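Week 4 handout: Open shelving and the stuff that ends up on it
Home and Small Workplace Organisation (evening group)

Hello again everyone. These are my notes from last time, tidied up a bit for the people who missed it and for those of you who told me you can't read my handwriting on the board (fair enough!). Bring them along next week as we'll be using the sorting sheet at the bottom.

We started with the question Tapio Hyvönen raised in week 3, which I'd promised to come back to: why does a cupboard stay tidy for months and an open shelf go to pieces in a fortnight? I don't think there's one answer. My own feeling is that a cupboard door makes you stop and decide. You have to open it, look in, find a gap. An open shelf at waist height asks nothing of you at all. You walk past with a parcel in one hand and your keys in the other, and down goes the parcel.

So the first thing I want you to think about is height. I call it the landing zone, and it's the bit between your hip and your shoulder where your hands already are. Whatever surface you've got in that zone will fill up first, and it will fill up with unrelated things. Lunch tubs, post, a bag of something, boxes you mean to take back. The shelf above it can be bare for a year and people will still squeeze one more packet in below. I've been just as bad myself, I had a whole empty top shelf in the spare room and kept balancing things on the one underneath!

Wire shelving on castors is a lovely thing to own and I'd have it in every room if I were allowed. You can see through it, dust drops through it, and in theory you can wheel it out to hoover behind. In theory. If it's standing on carpet, please don't drag it by one post with a full load on. Take the top-heavy stuff off first, push low down with both hands, and go slowly over any join in the flooring.

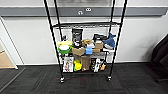
Now, mixed shelves. A shelf with food tubs, cardboard boxes and odd packages all sharing the same bit of wire is what most of us live with, and I don't want anybody going home feeling told off. What I'd like you to do is ask of each thing, is it stored or is it parked? Stored means it lives there. Parked means it's on its way somewhere else and has stopped for a rest. On the shelves I get asked to help with, the parked things nearly always win.

Parked things are easy once you've spotted them. They need a day by which they move on, and a sticky note will do. Stored things take a bit more thought, so we went through these in the session:

Stacked tubs and bowls. Nest them if they nest. If you keep the lids on they take up far more room, but you do always have the right lid, and Glenys Hebden made a strong case for lids on. I've come round to her way of thinking for sets you use every week. For the rest, lids upright in a box.

Tall pouches. These are a pain on wire. They lean, they slump when they're half used, and they hide whatever is behind them. Put them at the back, or stand two or three together in a box with low sides so they hold each other up.

Cardboard boxes. Flat side down, label facing you. A box on a tilt is usually sitting on something, so have a look underneath before you stack anything on top. And do open them! One of the Sarville group found that half of hers had nothing in them but packing paper.

Soft or crumpled bags. Never on top of a small box. They slide, and then they end up behind the unit, and then you've forgotten you ever had them. Give them a basket.

Small dark things. Black on black wire simply vanishes, especially behind a post. A pale tray costs next to nothing. Mine is an old Fetier one with a chip in the corner and it does the job perfectly well.

A quick word on the bottom shelf. People treat it as the place for things they've given up on, and I think that's a waste. It's the best spot for weight and for rows. Packages in a single row, one deep, so you can see the lot by bending down once. If you have to kneel and reach past the first row you won't do it, and nor will I.

We ran out of time on liners, so briefly. Small items tip over on wire because their bases straddle the gaps. A liner cut to size sorts that out. Cut it a finger's width short at each end so it doesn't catch on the posts. I measured mine at 35 cm deep and then cut the wrong side of the line, so do measure twice. Plendus do a clear one on a roll, or use stiff card from a big box, which is free and lasts longer than you'd think.

For next week

Pick one open shelf at home or at work, just the one. Please don't tidy it first. Write down what's on it, left to right, and put S or P beside each thing for stored or parked. If you can't decide, put a question mark and we'll talk about it together, as those are the interesting ones.

Then look at the shelf directly above and write down what's on that too, even if it's nothing.

The reading is the short chapter on landing zones in the course pack, starting on page 67. You can skip the Zürcher case study unless you run a stockroom, it's rather dry and goes on a bit. Tapio has the spare copy of the pack if you've mislaid yours. Doors open at half past six as usual, and bring a tape measure if you've got one.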